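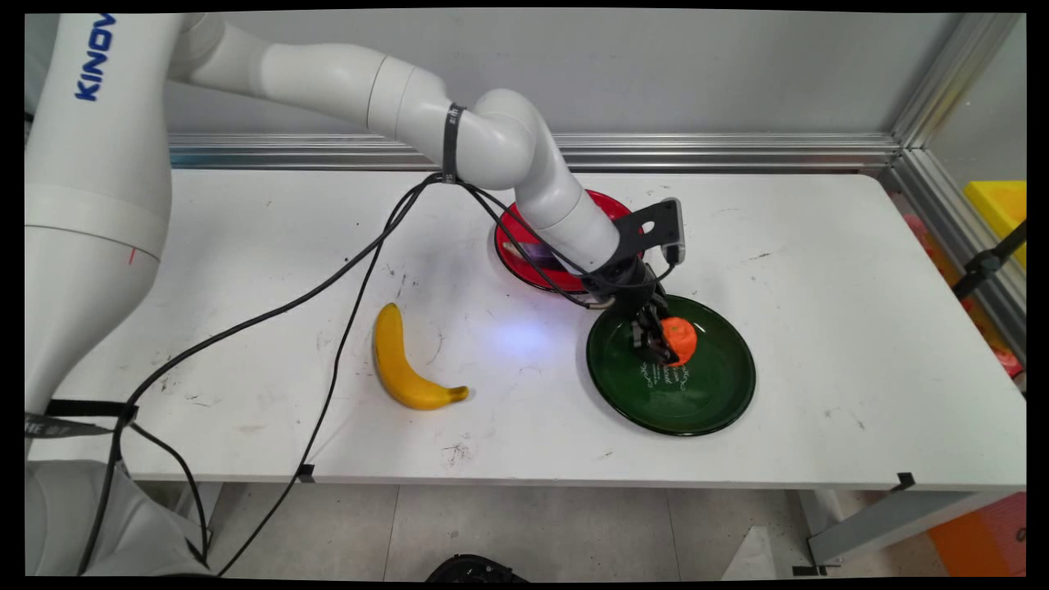

Frequently Asked Questions: Castaño Fashion Film Days

Last updated May 4, 2025

Submitting a film

What kind of films do you accept?
Any short film in which clothing, textiles, hair or makeup plays a central part. We take fiction, documentary, animation and experimental work. Brand films are accepted if the director had final cut. Straight runway recordings and lookbook videos are not accepted.

How long can my film be?
Up to 20 minutes, including credits. Films under one minute go into the Plukamholm program, a reel of very short work that plays before the evening screenings.

How many films can I send?
Each director may enter 2 films. Co-directed films count toward the limit for every director named on the form.

Does it have to be a premiere?
No. Films that have played elsewhere or are already online are eligible. It must have been finished within the two years before the deadline.

When is the deadline?
Entries close on the last day of December at midnight Eastern time. The form shuts automatically and we can't reopen it for late files.

How many films do you receive?
We received 2,233 entries for the last edition. Every film is watched from start to finish by two screeners, and a third is brought in when they disagree.

Do you give feedback on films that aren't selected?
No. You will get an email either way, but it won't include notes.

My film isn't in English. Do I need subtitles?
Yes, English subtitles burned into the picture. Please check them on a large screen before you upload. Films without dialogue don't need anything, but tell us on the form so the projection team doesn't go looking for a missing file.

What about music rights?
You are responsible for them. If your film is selected we will ask for a signed statement that all music has been cleared for festival screening.

Tickets and passes

Where do the screenings take place?
Evening programs are at the Lakine Theater, which has 238 seats. Daytime programs and talks are in the Brevura Room on the second floor of the same building.

What does a pass include?
A full pass gets you into every screening and talk. It doesn't reserve a particular seat. Pass holders are let in first, until 10 minutes before the start, and after that open seats go to the standby line.

Can I buy a ticket for one program only?
Yes. Single tickets go on sale two weeks after passes.

Are refunds available?
Single tickets can be exchanged for another program up to 24 hours ahead. Passes are nonrefundable but can be transferred once. Email the box office with the order number and the new holder's full name.

Is there a student price?
Yes, for single tickets and passes. Bring a current student ID when you pick them up.

Is there a dress code?
No. Some people dress up for opening night and plenty come in from work. Large hats have to come off once the lights go down.

At the festival

Is the building accessible?
There is step-free entry on the side street and an elevator to the second floor. Wheelchair spaces in the theater are in the last row and next to the aisle in row F. Please book these by email, as the online system doesn't show them.

Are the films suitable for children?
Most are unrated. Evening programs are for ages 16 and up. The Saturday morning animation program is open to everyone.

Can I take photos?
Before and after screenings, yes. Phones stay off and put away during the films. Talks may be photographed without flash.

Will the talks be available online?
Most are posted on our site within a month, if the speakers agree. The films themselves are not streamed.

How do I apply for press accreditation?
Use the press form and include links to two recent pieces. Accreditation covers screenings and talks, but not the closing party, where space is limited.

I still have a question.
Write to the general inbox through the Contact page. Replies usually take two working days, longer in the week before opening.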